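핸드 그리퍼 데이터 수집용 작업대, 예산 짜는 순서 (견적 받기 전에 읽기)

급하게 정리함. 표는 나중에 붙일 예정. 금액 단위는 전부 만 원.

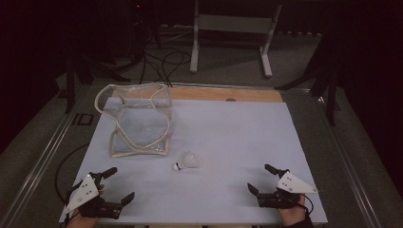

장비 예산은 그리퍼 단가부터 보면 꼭 틀어짐. 작업대 한 자리를 통째로 놓고 계산해야 한다. 우리는 처음에 Stirmont 그리퍼 한 쌍 값만 품의에 올렸다가 두 번 다시 썼음. 상판, 프레임, 스탠드, 케이블, 소품. 이게 다 따로 붙는다. 셔틀콕이랑 투명 비닐백 같은 소품은 푼돈 같아도 항목을 안 만들어 두면 매번 개인카드로 사게 됨. 양손에 그리퍼 하나씩 들고 하는 작업이면 케이블도 양쪽으로 빠지니까 상판 폭은 그걸 감안해서 잡을 것.

총액 먼저

이번 건 상한은 3,000. 부가세 포함. 자리 두 개 기준이고 로봇팔은 안 들어감 (팔은 내년도 별도 건). 상한을 먼저 받아 놓고 거꾸로 쪼개는 게 빠르다. 항목별로 쌓아 올리면 어차피 넘어서 다시 깎아야 함.

1단계. 작업 목록부터

무슨 작업을 찍을 건지 적는다. 집기, 넣기, 접기, 닦기 정도로만. 여기서 그리퍼 벌림 폭이랑 손가락 모양이 정해짐. 봉투에 물건 넣는 작업이 있으면 얇고 흐물거리는 걸 잡아야 하니까 손가락 끝 패드를 꼭 확인. 패드 교체 가능한지, 낱개로 파는지. 세트로만 파는 업체 있음. 깃털 달린 것처럼 잘 망가지는 물건도 목록에 넣어 둘 것. 소모 속도가 달라서 소품비가 확 바뀐다.

2단계. 그리퍼 견적

Stirmont, Kemeys 두 군데 받음. Kemeys가 본체는 쌌는데 케이블이랑 거치대가 별도라 합치니 비슷했다. 견적 요청 메일에 아래는 꼭 쓰기.

좌우 한 쌍 가격인지 한 개 가격인지
케이블 길이, 연장 가능 여부
손잡이 쪽 무게 (오래 들고 있으면 손목 나감)
마커판이나 트래킹 부품 포함 여부
수리 기간 동안 대체품 주는지
교체용 손가락 단가

최종 선택은 Stirmont 두 쌍, 부속 포함 1,717. 총액의 절반이 넘는다. 비싸 보이는데 대체품 조건 때문에 이걸로 감. 수리 보내면 그 자리 하나가 그냥 노는 거라서.

3단계. 작업대, 조명, 스탠드

여기는 600으로 묶음. 금속 프레임에 판 얹는 방식 추천. 판만 갈면 되니까 긁혀도 부담없다. 판 색은 무광에 옅은 색으로. 유광은 반사 때문에 비닐류 찍을 때 골치아픔. 흰색도 비추, 흰 물건이랑 구분이 안 된다. 회색 도는 연한 파랑 정도면 흰 셔틀콕도 잘 보이고 무난.

프레임은 Ovholm 걸로 했고 높이 조절 되는 모델. 조립비 따로 받는다. 견적서 맨 밑에 작게 써있으니 볼 것. 우린 직접 조립해서 뺐음. 둘이서 반나절.

스탠드는 다리 펼친 폭을 재고 사야 함. 스펙에 높이만 나오는 경우가 많은데, 다리 벌어지는 게 작업대랑 부딪친다. 바닥에 테이프로 먼저 그려보기. 카펫 바닥이면 바퀴 달린 건 사지 말것.

4단계. 케이블

제일 많이 빼먹음. 본체 따라오는 길이로는 보통 모자란다. 작업대 뒤로 돌려서 바닥으로 내리는 길이까지 재고, 거기에 손이 움직이는 여유분 더하기. 여유분이 남으면 옆으로 고리처럼 늘어지는데 그건 괜찮다. 팽팽한 게 문제. 팽팽하면 커넥터부터 나간다. 예비 케이블은 종류별로 하나씩. 바닥 덕트, 벨크로 타이도 같이 주문. 나중에 따로 사면 배송비만 몇 번.

5단계. PC, 저장장치

기존 PC 쓰면 여기서 많이 아낌. 대신 USB 포트 수랑 버스 구성 확인할 것. 허브로 다 물리면 카메라가 끊긴다. 저장장치는 Ramness에서 디스크만 추가. 하루 몇 시간 찍는지 곱해서 용량 잡고, 백업분은 두배로. 백업 빼고 올렸다가 반려당한 적 있음 (이건 반려한 쪽이 맞았다).

6단계. 소품이랑 소모품

같은 물건 여러 개, 비슷한데 다른 물건도 여러 개. 투명 백도 테두리 있는 거, 없는 거 섞어서 산다. 월 단위로 잡아서 품의 한 번에 올리는 게 편함. 영수증 모으는 사람 한 명 정해두고.

7단계. 예비비

총액의 5%. 더 잡으면 회계에서 물어보고 덜 잡으면 모자람. 해외 주문이 껴 있으면 환율은 견적일 말고 결제 예정일 기준으로 넉넉하게.

일정

12월 안에 집행해야 되는 예산이면 역산 필수. 그리퍼 납기가 제일 길다. 발주 순서는 그리퍼, 프레임, 스탠드, 케이블, 소품 순. 프레임이 먼저 오면 조립하면서 기다리면 되는데 반대는 박스 쌓아둘 곳이 없음. 검수 서류는 납품날 바로 받기. 미루면 업체 담당자가 연락이 안 됀다.

발주 직전에 다시 볼 것

부가세 포함인지
설치비, 조립비, 배송비 빠졌는지
좌우 수량 맞는지 (왼쪽만 두 개 온 적 있음)
콘센트 위치, 차단기 용량
보증 시작일이 발주일인지 납품일인지

품의서 양식은 공유폴더에 있음. 항목명은 "데이터 수집용 작업대 일식" 말고 풀어서 쓸 것. 일식으로 올리면 산출내역 다시 달라고 한다.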